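January, evening

Rain from the west since before breakfast, wind moderate, glass falling slowly until noon and steady after. Trotness had the lower road under water again by the bridge and the post came late. I stayed in and worked on the damp.

Readings first. Outside at seven: 4.5 degrees, 94 per cent. Kitchen 16.1 degrees, 63 per cent. Back bedroom 13.8 degrees, 78 per cent. Front bedroom 15.2, 69 per cent. The landing figure is unreliable as the Cener gauge had slipped down behind the books and was reading the wall. I have put it back on its nail and will discard the last few landing figures.

The back bedroom is still the worst. North-facing, two outside walls, solid brick, and a chimney breast whose flue was capped before we bought the house. The wall to the left of the chimney breast was at 9.9 degrees when I pointed the thermometer at it, taken at knee height, and 11.4 at head height. With the room air at 13.8 and 78 per cent the dew point comes out at 10.0. So the lower part of that wall is at or just under the dew point before anyone has slept in the room, and a night's breathing takes it well past. This agrees with where the black spots are. They stop at a fairly clear line a little above the skirting socket.

I had been blaming the gutter for this since the autumn and spent a good part of November up a ladder on account of it. The gutter did leak. The joint is now sealed and the brick below it has dried to a paler colour, but the inside of the wall has not changed at all, and I should have taken the surface temperature before getting the ladder out. Noted for next time.

Electricity meter 3,873 at eight this morning. I have written it in the back of the book with the others. The dehumidifier takes 2 units on a full day, measured at the plug, and a little less when the door is kept shut. The water it collects is weighed now instead of judged by eye, on the old kitchen scales, tank tared. Last night 1,592 grams. That is the highest so far from the back bedroom and I think is explained by the washing, which was on the rack in there until ten. The night before, with no washing, it was under half of that.

I tried to work out how much of it is coming from people and how much from the house. The books give a sleeping adult something like 40 grams an hour, so eight hours is 320 grams each. The washing goes on the rack holding perhaps a kilogram and a half after a fast spin, and dries over a day or more. On a night without washing the machine ought to find what the sleepers put out plus whatever comes up the stairs from cooking. The stairs figure I can't separate. Shutting the kitchen door while pans are on is free and I have asked for it to be done. It was done at lunch and forgotten at tea.

The Van Leeuwen fan for the bathroom arrived in the afternoon post. It is the humidity-controlled sort with a pull cord to override. The spigot is 100 millimetres and the existing hole is 100 millimetres, though the old duct has been squashed to an oval where it passes over the joist and will need replacing. Rigid pipe would be best. There is room for rigid if I take it between the joists to the gable and drop it slightly towards the outside so any condensate runs out. I have the slope as one in fifty, so 36 millimetres over the run. Pipe clips and a proper outside grille are on the list. The instructions say the trigger is set at 65 per cent from the factory, and that is too low for this house in winter as it would never switch off. I shall start it at 75 and see.

Wiring to be done by somebody qualified. I will have the hole and duct ready beforehand so the visit is short.

After dinner I went round the windows with a strip of tissue. The front bedroom sash leaks at the meeting rail, enough to lift the tissue flat, and is probably the reason that room is drier than the back one in spite of being slept in just as much. This is awkward. The plan had been to fit brush strip to every sash before the end of the month, and I now think the back bedroom should be left alone, or fitted only at the sides, until the wall is warmer. The trickle of cold air is doing some work in there.

The bed in the back room needs to come off the wall. At present there is a gap of 30 millimetres between headboard and plaster, and the mattress edge touches the paper on the long side. The air behind it hardly moves and the wall there was a degree and a half cooler than the same wall beside the wardrobe.
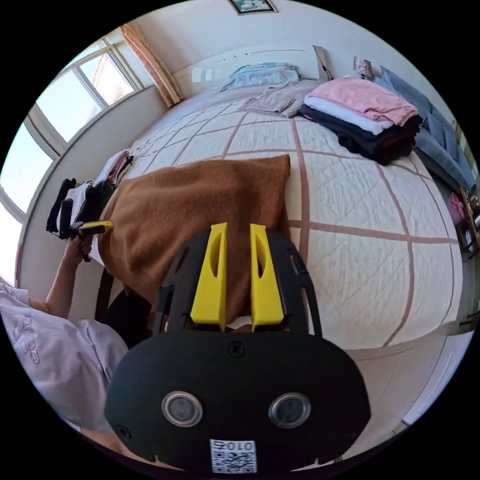 A gap of 100 millimetres is what most of the damp leaflets ask for. With the bed that far out, the door still opens fully, but the bedside table has to go to the other side and the lamp flex won't reach. An extension lead along the skirting would do for a trial. I would rather not screw anything to that wall until I have a spring and a summer of figures from it.

The underside of the mattress was dry to the hand. The slats are spaced at 70 millimetres, adequate for air. Two boxes of winter blankets had been stored underneath and I have moved them to the landing, where they are in the way.

On the wall itself I wiped the spots with the Tusine solution, diluted as on the bottle, window open, gloves on. The paper held up better than expected except at one seam, which has lifted over a length of 150 millimetres. I did not stick it back. If the paper is coming off in the summer there is little sense in it, and an open edge lets me see the plaster. The plaster behind is sound and grey, with no salts showing. No salts is one more thing against the rising damp idea, which I had never much believed, as the floor in there is upstairs.

The longer question is whether to line the wall. Wood fibre board at 40 millimetres with lime plaster over would bring the surface up by a few degrees on a night like this one. It costs floor space and means moving the socket and the skirting, and the radiator pipe would have to be bent. The cheaper course is to keep that room at 16 degrees all night and stop drying clothes in it. I intend to try the cheaper course until the end of February and compare the tank weights.

Washing rack moved to the bathroom for now. It fits only if folded on one side.

Readings at ten: outside 3.9 degrees, 96 per cent. Kitchen 18.0, 60. Back bedroom 15.7, 68, radiator on at three. Front bedroom 15.9, 66. Landing 15.0, 64, gauge on its nail. Tank emptied and tared, machine set to 60 per cent and the door shut.

Buy: pipe clips, outside grille, batteries for the thermometer.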